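Packing light for a week on the Miluver trail
Hiking Talk > Gear and Clothing

tretine_fan
Doing the Miluver loop in November, 53 miles, and I can't wait! Down to one pair of pants and one pair of shorts (hooray). Is that enough?
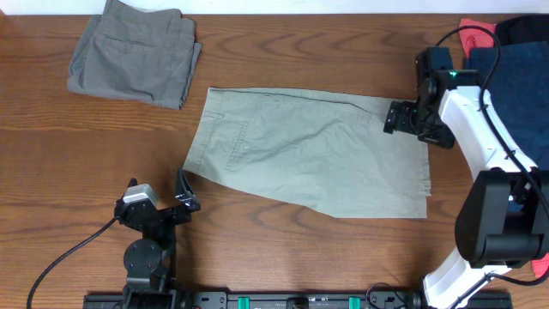
Gray pants folded, green shorts still to do

mossboots220
Plenty! I did it with less and loved every mile. Rinse things at the Celtar hut, the drying room there is wonderful.

slowladder
Have to disagree. Fog sits on that ridge all day and cotton stays soggy. Bring a second pair of long pants.

mossboots220
Extra weight for 3 foggy hours? Nah. Good twill sheds more drizzle than people think.

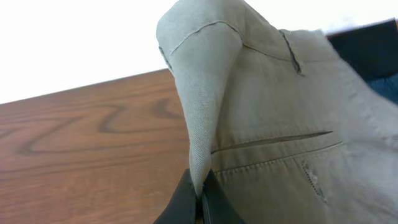
Re: Packing light, the food question

tretine_fan
OK, two pairs it is, you both got me excited! Now, can I resupply at Shokri or do I carry it all?

slowladder
Shokri store shuts early that month. Carry it all, and take 20 bucks for the pie at Celtar. So good!!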